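How a Robot Learns to Carry the Groceries

By the Penness Young Readers Desk

You probably don't remember learning to pick things up. When you were a baby you grabbed, dropped and grabbed again until your hands worked it out. A robot has to learn too, but it learns in a different way. It needs examples, and people have to make them for it.

At a workshop called Drilten, a team is collecting examples for a robot shaped like a person. The job they are teaching sounds easy: put some food in a basket and move the basket onto a small cabinet.

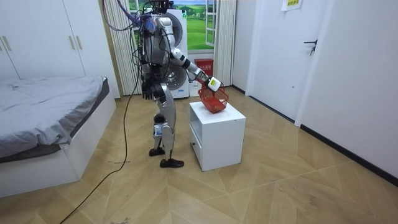
Each try at the job is called an episode. While an episode is going on, a computer saves two kinds of information. One kind is pictures from cameras. The other kind is numbers that tell how far each joint in the robot is bent. Your elbow is a joint, and so is your knee. The pictures and numbers are saved together, so the computer knows what the robot's cameras saw each time its arm moved.

One episode is not enough. If the robot only ever practiced with one apple in one spot, it might get stuck when the apple was a little to the left. So the team changes things between episodes. They swap the food, turn the basket or start the arms in a new place.
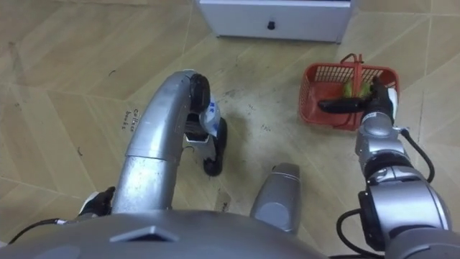
The robot's view of a red basket, with a gripper on each arm holding something different.

On a good morning the team can record 46 episodes. Some go wrong. The basket might tip over, or the food might roll away. A person watches every episode afterward and marks it "good," "bad" or "fix." The set for the basket job is called Osusau, and it has 1,572 episodes so far. Another 134 were marked "bad" and kept in a separate folder.
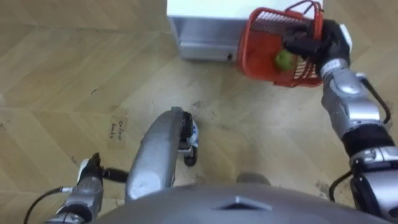
Next comes training. A computer program goes through the good episodes again and again. It looks at a picture from an episode and guesses how the arm should move next. Then it checks its guess against what the arm did in that episode. If the guess was off, the program changes itself a tiny bit. After a very large number of guesses, it gets closer. This program is called a model, and the Drilten team named theirs Csizmadia.
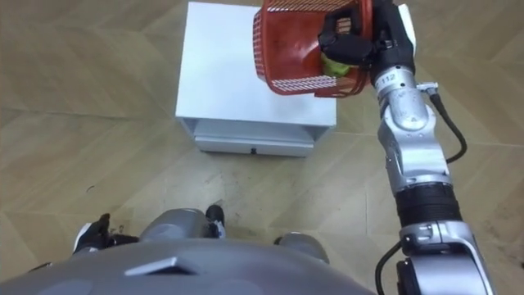
Cameras in different places help with different things. A camera across the room can record most of the robot's body - legs, arms and all. A camera up at the robot's head looks down, so it gets the flat top of the cabinet and the basket held over it, with something round and yellow-green inside. The model needs that kind of view to learn where the cabinet is compared with the gripper. A gripper is the part a robot uses as a hand.

When training is done, the model gets a test. The robot tries the job with the model in charge, and the team writes down each result. The first test had 117 tries. The team looks hardest at the ones that failed, then records new episodes with the food and the basket set up the same way.

Words to know

Episode: one recorded try at a job.
Joint: a place where a body or a robot can bend.
Model: a computer program that has learned from examples.
Training: the time when a model is learning.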